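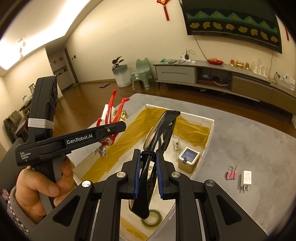 Search this board... Go

Filed under: Grippers & Handhelds / Buying advice

rewi_bench
Trying to put a number on next year's handheld gripper budget. Wetmont quoted me 758 per unit, pads included. Cutetti is at 338 but the pads are extra and they won't say how much until you order. I need four units. Is there really 420 worth of difference in there?

pundis77
No. It's a handle, a linkage and some soft pads. You're paying for the sales call.

C. Yakubu
Disagree with pundis. We bought the cheap ones in December and I spent every Saturday since tightening screws. Price your own hours before you call it a bargain.

pundis77
How many hours, though? People always say that and then there's no log.

C. Yakubu
30 on the first pair. I wrote it down. Happy to send you the sheet.

pundis77
Fine, that's more than I'd have guessed. Still doubt the Wetmont ones need zero.

Wayne Horrocks
They don't. Ours went back once for a sloppy pivot, and shipping was on us. What I'd ask either vendor is what a spare pad set costs and how long it takes to arrive. Cutetti told me 25 days. If you only have two units and one is down that long, your plan is shot.

rewi_bench
So maybe two of the expensive ones and wait?

Wayne Horrocks
One of each. Try them on thin, slippery stuff for a month – I wouldn't trust either demo video.

pundis77
Or borrow one first. I still say 758 is silly.

Contact the moderators | Back to top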